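Play food swap returns to Gindthorpe library

Sep 29, 2024 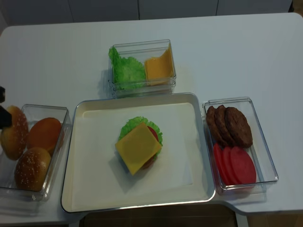 A toy burger under way on a white tray, with more lettuce in the clear container behind it.

The play food and pretend kitchen swap will be back in the downstairs meeting room at Gindthorpe library next month. Doors open at 10 and close at 1. Entry is free and you do not need a library card.

The July swap brought in nearly 200 pieces, and most of them went home with a new family the same morning. What was left over went to the toy shelf in the children's area, where it can be borrowed for up to two weeks at a time.

How it works

Bring clean play food, dishes, pans, shopping baskets or aprons in a bag with your name on it. You will get one token for each item we can put out. Sets count as one item if the parts belong together, such as a pizza with its slices or a box of eggs. Spend your tokens on anything in the room. Tokens left from July are still good.

Please wash plastic pieces in warm soapy water and let them dry overnight. Felt and knitted food can go through the washing machine in a pillowcase on a cool cycle. Wooden pieces should be wiped with a damp cloth and not soaked, as the paint lifts.

We can't take anything with a cracked edge, a missing battery cover or magnets that have come loose. Small parts are a problem too. If a piece fits inside a toilet paper tube, it goes on the table for ages 3 and up, and we will ask you to keep younger children away from that side of the room. Play kitchens and other large items can't be brought in, but you can pin a card to the board by the door with your phone number and the price, if any.

Felt food table

Lionel Masson will run a sewing table again for anyone who wants to make a piece to take home. He has patterns for a fried egg, a pea pod and a slice of toast. The egg takes less than half an hour. Felt and thread are provided. Bring your own scissors if you have a pair that cuts well, because the library's are dull. There are 13 places at the table and you can sign up at the front desk.

Wanted

We are short of cups and saucers, and several families asked in July for vegetables other than carrots. Play money is also welcome. The cash register from Baudry Street preschool is coming back for the morning and its drawer is empty.

Parking

The lot behind the library will be half closed for drain work. Use the lot on Asura Road and come in by the side entrance, which has a ramp. Strollers can be left in the hallway outside the meeting room.

Drop-off before the day is at the front desk during normal hours. Ask for a token slip when you hand your bag over.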